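Planning money for a small gripper at the home workbench

Many readers of this tips page wrote to me in April with the same question: how much must I save before I can buy a gripper for sorting and packing at home? I sell small craft parts from my kitchen in Setby, and I have made this purchase two times, the first time badly. So I share what I know.

First, do not begin with the catalog. Begin with the table. For one week, write down what you pick up and where you put it. I did it on the back of an old calendar. I learned that I handle mostly soft small bags, and for this I did not need the strong model which the seller at Derkach wanted to give me.

Second, ask for the full price, with everything. The gripper from Pernine was offered to me for 2,668. It looked very good until I added the power supply, the cable, the table mount and one set of spare pads. Then it was 3,424. The seller did not hide it, I only did not ask. Please ask for all lines on one paper.

Third, keep 500 aside for the first year. Do not spend it on a nicer bin or a better lamp. It is for pads, screws and the one part you will break while learning. 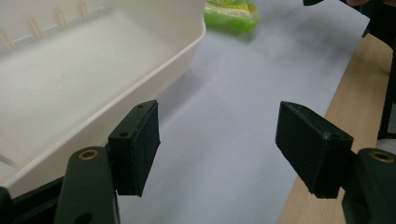

Dark textured pads with some scuffs on the edges, a white bin and a sheet of colored paper under the work.

Pads are the part where people save in the wrong place. The cheap smooth ones from Omby cost me 17 for a pair and my thin bags slipped out of them. Textured pads cost more, but I change them less often. Before you order, check how the pad is fixed. If it has screws, you can change it yourself in the evening with a small screwdriver. If it is glued, count also the postage to the workshop and the days without work.

Some things you do not have to buy:

A bin. Any wide plastic one from the kitchen is good, if the rim is not too high for your gripper to reach over. Measure the rim before you fix the mount.

A work mat. I use a big sheet of plain matte paper in a soft color. Small parts are easy to see on it, and when it is dirty I take a new one.

Practice objects. Take crumpled plastic bags, old sponges, empty tea boxes. Leave the glass jars for later.

About used equipment: it can be a good choice, but look at the threads where the screws go in. Scratches on the outside did not make trouble for me. A worn thread did, and the repair took the money which I saved. Ask the seller to put a screw in and take it out while you watch.

And leave a free place beside the table for your own chair. I forgot this and worked standing until summer.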